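Lista Taller y Hogar – archivo
Inicio | Hilos | Por fecha | Por autor | Buscar
Imprimir – Enviar por correo

Asunto: Re: ¿Sirven ya los brazos para algo en un taller pequeño?
De: Saturnino Manzano
Para: la lista

El sábado alguien de Comora escribió:

> En Prisside nos han ofrecido una pareja de brazos con manos de dedos
> para la zona de embalaje. Hacemos marcos, unos 
> cuantos tamaños, y entre pedido y pedido hay que girarlos, limpiarlos y
> meterlos en la caja. El comercial dice que eso ya está resuelto.
> ¿Alguien lo ha visto funcionar fuera de un vídeo?

Contesto por lo que conozco, que son marcos y poco más. Depende de a qué llaméis resuelto. Coger una pieza rígida que está siempre en el mismo sitio lo hace cualquier brazo con ventosa desde hace años, y para eso sobran los dedos. Lo difícil es el marco que ha quedado torcido en la mesa, con un borde estrecho y un panel liso en medio que no da agarre. Hay que entrar por dos lados a la vez y que una mano sepa lo que hace la otra.
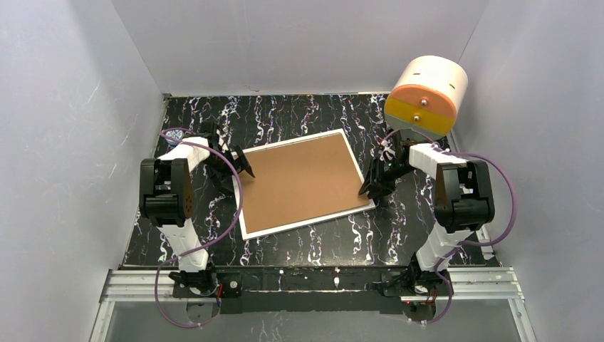
Una persona mete la uña debajo del canto, levanta un poco y ya está. Con dedos mecánicos ese gesto sigue siendo lento, y si aprietan de más marcan la pintura del borde. En blanco se ve todo. Yo pediría al comercial tres cosas: que lo haga con vuestros marcos, que los deje caer él mismo de cualquier manera y que no toque nada durante una tanda de 700. Si a mitad hay que recolocar piezas a mano, tenéis un empleado vigilando a una máquina.

En Sorkano embalamos 3.978 marcos la temporada pasada entre 4 personas. Hice las cuentas con Barbieri, que lleva la parte de compras, y por debajo de 1.830 piezas del mismo tamaño no salía ni con la oferta rebajada. Los cambios de medida se comen el tiempo – y nosotros cambiamos casi a diario.

Para casa lo veo todavía más lejos. Colgar el cuadro, por ejemplo, ni me lo planteo.

Si vais a la demostración, contad por aquí cuánto tarda en girar uno.

Saturnino

Mensaje anterior | Mensaje siguiente | Volver al hilo
Compartir (4) – Comentarios (0)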